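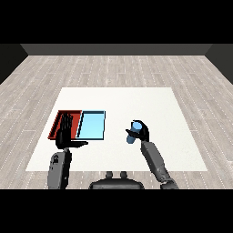 梱包ラインにロボットが来る話

またブログ放置してた。すみません。昼休みに書いてるので雑です。

うちの仕分け場、11月から準備してた双腕のやつがいよいよ入る。今はまだシミュレーションの段階で、画面の中で赤いトレーと水色のトレーの前に立って、右手で水色の小さい円筒を握ってる。床は板張り風。うちの床はコンクリだけどね。まあそこはいいらしい。

で、現場はどうなるのか。みんなそこしか気にしてない。

説明会であったこと、メモのまま。
人は減らさない(今年度は)。仕分けの8人のうち2人がロボットの担当に回る。残りは検品と出荷。夜勤は当面そのまま。手当の話は「検討中」。検討中って便利な言葉だな……

担当の2人のうち1人が私です。手を挙げたわけじゃなくて、Excelが使えるからという理由。え、それだけ?と思ったけど断る間もなく決まってた。

導入元のSirkoverからはAngharad Eynonさんが来てて、通訳つきで丸一日質問に答えてくれた。いい人だった。こっちの作業を横でずっと見てて、「今、どうして左手で持ち替えたんですか」とか聞いてくる。知らんがな。10年やってて考えたこともない。でも聞かれると気になって、その日は帰ってからもコップを持ち替えながら考えてた。たぶんラベルの向きを見てるんだと思う。

こういうの、手順書にぜんぜん書いてないんですよ。トレーに入れる、としか書いてない。箱がちょっと潰れてたら指で押して確かめるとか、音で欠品に気付くとか、そうゆうのは全部それぞれの手の中にある。なので今、手順書を書き直してる。11ページになった。前は2ページ。

正直、書いてて複雑。自分の仕事を機械に渡すための文章を自分で書いてるわけで。ベテランのひとりは「俺のコツは書くな」と言ってる。半分冗談、半分本気。気持ちはわかる。書かなかったけど、たぶんそのうちまた聞かれる。

良さそうなこともある。重い箱の列は最初にロボットに回すことになってて、腰をやってる人はそこから抜けられる。これは素直にうれしい。あと休憩がずらせるようになるらしい。今は全員いっせいで、電子レンジに行列ができるので。

嫌なのは速度の表示。ラインの上に画面がついて、1時間あたりの個数が出るそうで。ロボットの分だけと言われたけど、人の列にも同じ画面の取付金具がついてる。見ればわかるって。次の打ち合わせで聞くつもり。議事録に残してもうらう。

あ、昼終わる。続きは実機が来てから書きます。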